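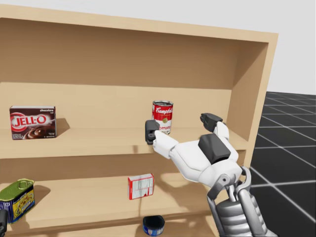 Chapter 4
Picking from a Shelf

Before you start this chapter, you should have finished the arm exercises of Chapter 3 and saved your joint limits in the Okberg simulator. If your group did not save them, please do it now.

In June, 36 pupils of our robotics club tried the shelf task for the first time. They made 111 attempts in one afternoon. Most of the failures had the same cause: the hand came in too low and touched the shelf board. Ama Nutsugah and Ho-yin Leung wrote a short report on this, and we use their notes in Section 4.3.

In this chapter you will learn:
how to choose the direction of approach
how wide to open the fingers before a round can
how to bring the hand out again without pushing the next item

Work in pairs. One person writes the program and the other keeps the log. Change places after 20 minutes.

4.1 The approach point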